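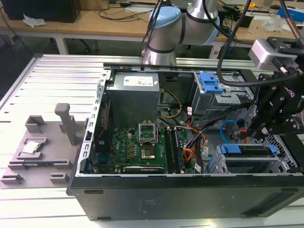
Home Issues Articles Authors Search

4.2 Parts recovery and the cost of handling

The second stage of the study followed retired office desktops from intake to resale at the Stundley depot. A total of 1,635 units entered the depot during the study period. Each unit was logged by case type, declared age and the reason given for disposal. Units with no declared age were kept in the handling analysis but left out of the age model in Section 4.3.

Handling time was split into intake, opening, testing, removal and storage. Testing took the largest share for units sold whole. For units broken for parts, removal and storage together took more time than testing, mainly through labeling and the search for matching trays. This differs from Pugh, where storage was treated as a fixed overhead and spread evenly over all units. We regard that choice as unsuitable for mixed stock, as a depot that takes in many small lots has to store far more kinds of part than one served by a single large donor.

Condition at the time of opening was graded by part and not by unit. A desktop may have lost its processor and still hold salable memory, a graphics card and a power supply (Figure 4 shows a tower with an empty processor socket and two memory modules in place). Under unit-level grading, such a machine is recorded as incomplete and its remaining value is set to zero. Part-level grading raises the estimated value of the stock, but it also adds work at the bench, and the two effects have to be reported together.

Exposed sockets were graded separately. The pin field is easily bent, and a board with an open socket was given a provisional grade until it had been inspected under magnification. Llewellyn - who graded the first 49 boards alone - found that inspection order affected the result, with boards seen late in a shift passed more often. All later boards were graded twice, by different staff, and disagreements went to a third reader. The original 49 were then regraded on the same basis.

Prices were taken from the Ploter trade list, which is updated each August. Where a part was not listed, the price of the nearest older model was used. This rule tends to understate the value of graphics cards and has little effect on memory. Following Murnier, parts unsold after 12 months were written down to scrap value.

Staff costs were charged at a single hourly rate. A separate run with two rates, one for opening and removal and one for testing, changed the ranking of 19 part types but left the order of the five most valuable unchanged. The single rate is used in the remainder of the paper.

Figure 4. Desktop tower with the side panel removed.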